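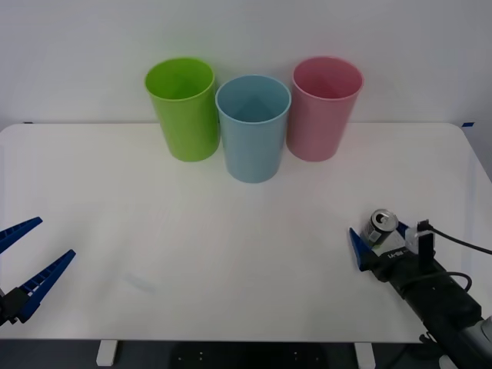

Cups on a white table.

4. Entering Finds from a Settlement Layer

This section covers recording pottery, bone and stone finds in Trasar once the trench grid has been set up (see Section 3). The examples use the Clamlow training project, which is installed with the program. Clamlow is a Neolithic farming settlement with house floors, storage pits and one boundary ditch.

4.1 Before you start

Check that the trench you are working in appears in the left panel. If it does not, open Site > Trenches and select Refresh. Finds cannot be entered against a trench that has no layers.

Note: Trasar numbers layers from the top down. If your field notebook numbers them from the bottom up, as the older Vermeulen recording sheets do, convert the numbers first. The program will not do this for you.

4.2 Adding a find

1. Select the trench, then the layer. The layer name turns bold.

2. Click New Find. A blank record opens with the next free number already filled in.

3. Choose a material from the list: pottery, bone, flint, ground stone, daub, charred seed or other.

4. Enter the depth below the trench datum in centimeters. Use whole numbers or one decimal place.

5. Enter the grid square. Letters come first, then the number, with no space between them.

6. Type a short description. The field holds up to 128 characters. Longer notes go in the Remarks tab.

7. Click Save. The record moves to the layer list and a bag label is sent to the print queue.

Caution: Do not change the layer of a find after its label has been printed. The bag and the record will no longer match. Void the record and enter it again.

4.3 Pottery sherds

Sherds from the same vessel can be grouped under one number. Hold Shift, select the sherds in the layer list and choose Group > Vessel. Trasar asks for the vessel part (rim, wall, base or handle) for each one. Leave the field at Unknown if the sherd is too worn to tell.

For rim sherds, also fill in the diameter. Measure against a rim chart and enter the percentage of the rim that survives. Below 3 percent, the diameter box is grayed out and the vessel is left out of the size tables.

4.4 Bone and charred seed

Bone records have an extra tab for species and element. Mark an animal as domestic or wild only if a specialist has confirmed it. Cattle and aurochs are listed separately.

Charred seed is entered by sample, with one record for each flotation bag. Enter the soil volume in liters before you enter any seed counts. Grain and chaff of emmer, einkorn and barley each have their own line.

Note: Wash water and sieve mesh size are set once for the whole project under Site > Sampling. Changing them in the middle of a season affects only new samples.

4.5 Sending records to the lab

1. Open File > Transfer and choose Clikholm format.

2. Tick the layers to send. Voided records are skipped.

3. Click Check. Errors are listed in red with the record number.

4. Correct the errors and click Check again, then click Send.

If error 17 appears, a find has been placed deeper than the bottom of its layer. Open the record and compare the depth with the section drawing. If the drawing is right, correct the find. If the find is right, edit the layer under Site > Trenches.

Transfers time out after 15 minutes. Large layers should be sent one at a time.

We use cookies to remember your language and manual version. By continuing to use this site you accept our cookie policy. Accept | Settings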